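Stadden Town Hall Learning Pages
What Does a Town Council Do?

A town council is a group of people chosen to make decisions for everyone who lives in a town. The people on it are called council members. In Stadden, adults vote for council members in an election. An adult who votes is called a voter.

The Stadden Council has 21 members. Each member speaks for one part of town, called a ward. Council Member Clem Tapsell speaks for Brodow Ward. If a streetlight in Brodow goes out, families who live there may write to her office and ask for help.
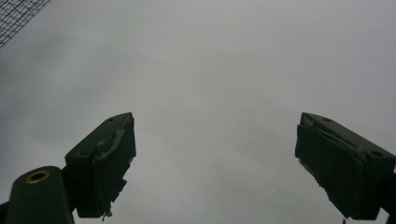 The council also makes local rules. These are called ordinances. An ordinance may say how late the parks stay open or where cars may park. It applies only inside the town. State laws and national laws are made by other groups.

Before an ordinance is passed, the members must talk about it in a public meeting. Any resident may come and listen. Residents may also speak for 3 minutes each. Children may speak too, if a parent or guardian signs the form at the front desk.

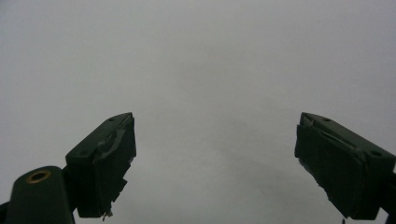
After the talking is finished, the members vote. Each member has one vote. When more than half of all the members vote yes, the ordinance passes. The town clerk, Dinesh Shakya, writes down every vote, and the record is kept at Town Hall, where anyone may ask to read it.

The council must also decide how to spend the town's money. This plan is called a budget. Money for the budget comes mostly from taxes. The budget pays for the library, road repairs and the fire station. The members vote on it every May.
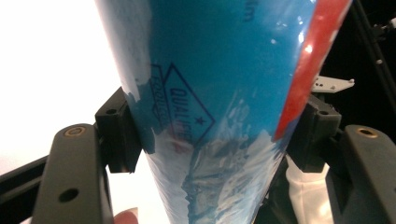 Words to Know

Ballot: the paper or screen a voter uses to make a choice.
Budget: a plan for spending money.
Mayor: the person who leads council meetings. Our mayor is Rhys Whitcombe.
Petition: a letter that many people sign to ask for a change. In Stadden, a petition with 500 names must be discussed by the council.
Resident: a person who lives in the town.

School groups may visit the council room on Friday mornings. Groups may have up to 31 students. Teachers should call the clerk's office to choose a date.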